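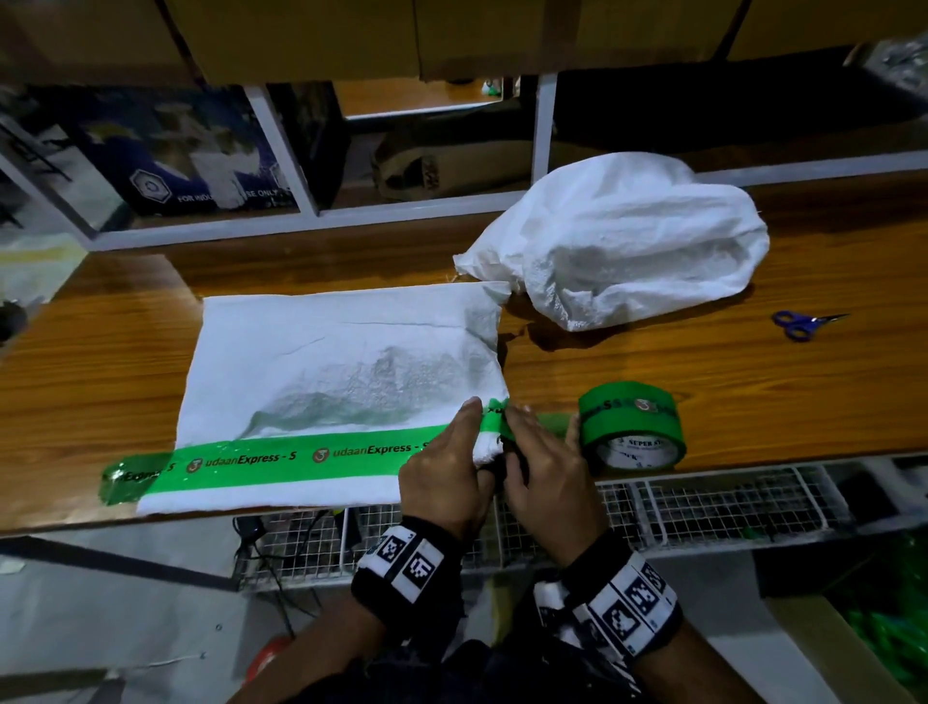

Why did the Drullik taping cell stop in August?

The tape sensor told the controller there was tape when there wasn't. The controller believed it for 292 parcels.

How does a machine send out 292 parcels with no tape on them?

Quickly. The Drullik checks for tape by looking at the roller, and the roller had a scrap of old tape stuck to it. As far as the sensor was concerned, every packet from then on was beautifully sealed. The arm went through the full motion each time, press, pull, fold, with nothing in its fingers. It was very smooth about it.

Was anyone hurt?

Not in August. There was a pinch the week after, when someone reached past the side guard to pull a jammed packet while the arm was paused. Paused is a different thing from off. The arm got its "ready" signal back and finished the fold it had started, with a thumb in it. The thumb is bruised and fine. The side guard now has an interlock, and opening it cuts power to the arm.

So what do I do if the cell jams?

Hit the red stop. Turn the key to OFF and take it with you. Then open the guard. If the key is in your pocket you can take as long as you like in there. If the key is in the panel, keep your hands out, however friendly the arm looks.

Are we taping by hand now?

For soft packets, yes. Boxes still go through the cell. Soft packets stay at the bench until the new sensor has passed its trial.

How is a soft packet supposed to be taped at the bench?

Lay it flat and push the air out first. Run the tape along the open edge, leave some past each end, and fold it around the corners. The corners are what the Drullik was worst at even with tape loaded, so please don't copy its technique. Put the scissors down with the blades pointing away from you.

What is the new sensor trial?

Westard, who installed the cell, fitted a second sensor that looks at the packet itself after the fold. If the two sensors disagree, the cell stops and sounds the horn. The trial runs to 2619 packets, and we are at 1096. It has stopped four times so far. Three were real misses and one was a moth.

Can I turn the horn down?

Someone already did, with a folded glove. The glove has been removed and is in the office if you'd like it back.

What happened to the unsealed parcels?

Most were caught at the Kyei depot, where they were noticed because they were leaking socks. The rest reached customers, and we sent replacements for whatever fell out. Olum, who process our claims, have closed all but two.

Who can restart the cell after a stop?

Covadonga Miranda or the shift lead, and only after running one empty cycle with the guard shut. Clearing the fault on the screen doesn't count as fixing it. We have logs of the fault being cleared nine times in one shift, which is a lot of optimism.

Page last updated December 25, 2023, by someone who had the horn for company.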